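Cooking in the second language

When I moved to this country I thought the difficult part would be the telephone. It was difficult, but I had prepared for it. I had not prepared for the recipes. I had cooked all my life, I could read a newspaper in English with only a little help, and then I stood in my rented kitchen with a library book open at a simple lemon cake and did not understand what I must do with the butter.

The word was "cream". I knew cream. It is in a pot in the fridge. "Cream the butter and sugar" was for me a list of three ingredients with the commas missing. I went out and bought cream, and I put it in, and the cake was heavy and pale and wet at the bottom. I ate it anyway during one week, with coffee, and each day I read the page again to find my mistake.

After this I started a notebook. It is a plain one with a grey cover, and I still have it, although the back has come off. On the left side I wrote the English cooking word and on the right side what my hands should do. I did not write the translation, as the dictionary did not help me so much. The dictionary gave me one word for "simmer" and the same word for "boil", and anybody who has made a custard knows these two are not friends.

Some lines from the notebook, the early pages:

Fold - with a big spoon, from under to over, slowly. Not paper.

Rub in - with the ends of the fingers, butter and flour, until it looks like old bread.

Prove - leave the dough in peace. It does not need to show anything.

Knock back - push the air out. I was afraid to do this for a long time, after I had waited two hours for the air to come in.

Season - salt and pepper. Nothing to do with autumn.

Line the tin - paper inside. I had drawn a line on it with a pencil the first time, at the height where I thought the mixture should arrive.

Gas mark - a number which you look up on the back page, every time, for ever.

The verbs were one thing. The second thing was the amounts, and here it was not only my English. My mother's recipes, which I copied before I left home, have almost no amounts. She writes "flour, as much as it takes". She writes "a glass of milk", and she means one certain glass, thick and with a small chip, which lives in her kitchen and not in mine. I telephoned her and asked her to fill it with water and pour the water in a jug and tell me the number. She found this very funny. Then she told me that for the dumplings she does not use the glass, she uses the other glass.

So I had English books with ounces, newer English books with grams, a few American pages printed from the computer with cups, and my mother with her two glasses. For some time I believed that I could make one big table and everything would be solved. I did make the table. I sat two evenings with it. A cup of flour is a different weight from a cup of sugar, this I expected. But a cup of flour is also a different weight from a cup of the same flour if you push it down a little with the back of the spoon, and for this there is no place in a table.

I bought a kitchen scale in the end, a small Veteck with a flat glass top, and it was the best money I spent that year. Weighing is restful when your head is full of new words. You put the bowl on, you press the button, you pour until it says 300 and you stop. There is no verb in it. I recommend this to everybody who cooks in a language they are still learning.

I do not want to say that the scale is always right and the old way is wrong. For bread I want the scale. For soup I would feel silly with it. For my mother's dumplings I tried it four times, with careful notes, and each time they came out like something from a good canteen. Then one Sunday the battery was finished and I made them with the hand and the eye, and they were a bit too thick on one side and tasted like at home. I have no theory about it. Perhaps I was only hungry.

Flour itself took me a long time also. At home we have numbers on the bag. Here the bag says plain, strong, self-raising, and once I found one that said "soft", and I stood in the shop and pressed it with my thumb. I use now mostly the flour from Tendeck, a small mill which sells at our market on the square. The woman at the stall asked me what I wanted to make and I did not have the word, so I showed with my hands the rolling and the pinching. She gave me the right bag at once. I thought about this all the way home. We had spoken perhaps ten words, and I had understood more than from the entire chapter on flours in the library book.

There is one recipe in the notebook which I can call my own. It is a flat cake with plums, and I call it Beda, after the street where I lived in my first year. It started as the failed lemon cake. I took out the cream, of course. I changed the lemons for plums because in August they were nearly free, and I halved the sugar, as English cakes are very sweet for me. The milk I measured once, for a friend who wanted the recipe, and it was 355 ml, which looks as if a laboratory had decided it. It is only my blue mug filled to where the handle begins.

When I gave her this recipe I wrote it in English from the start to the end, and I wrote "cream the butter and sugar", and it went past me without stopping. I noticed only in the evening, when I washed the bowl. It had become a normal thing to say.

There are still words that I avoid. "Scant" I do not trust. "A knob of butter" I have seen cut by three different people in three different sizes, and all of them were English. "Until done" is in my opinion not an instruction. I have the feeling that the writers of cookery books become tired towards the last line, the same as we do in the kitchen, and they want to sit down.

A reader wrote to me after the post about jam and asked if I would put the pages of the notebook here, all of them. I have thought about it and I think no, at least not all. Many lines are only useful to a person who makes exactly my mistakes. But I will type the list of verbs when I have a free weekend, and I will add the oven words, which are a separate misery (brown, crisp, catch, set, and "a hollow sound when tapped", for which I knocked at my first loaf like at a door).

If you have a word that gave you trouble, please leave it in the comments. It can be in the other direction too - I know English people who cook from Italian or Polish books and they suffer equally, only with better holidays. 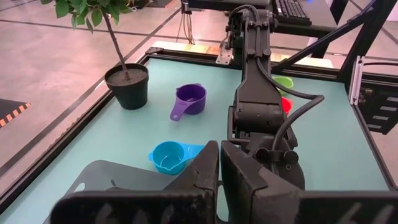 Prendergast, 12 October 2017

PS. For those who asked about plastic measuring cups: yes, I have them also, and for rice and oats they are quite enough. One cup of rice and two of water, and it does not matter whose cup it is so long as you use the same one for both. For the Beda please weigh the flour. Next time I will write about dumplings, if my mother agrees to it.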